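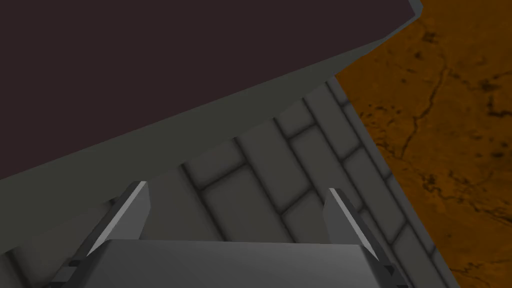 Candlemas procession moves to Lendel

Home | Parishes | Diary | Contact

The February Candlemas procession will start from St Anne's in Lendel this year, not Gitonley. Roof repairs still going on at the old church. Blessing of candles at 4, then the walk down to the chapel for Mass.

Fr Kasun Debnath leads. Shiuli Kanagaratnam has the choir, rehersals to be confirmed. Candles at the door, 267 orderd so far. Anyone needing a lift, ring the parish office.

Shares 104 | Comments 4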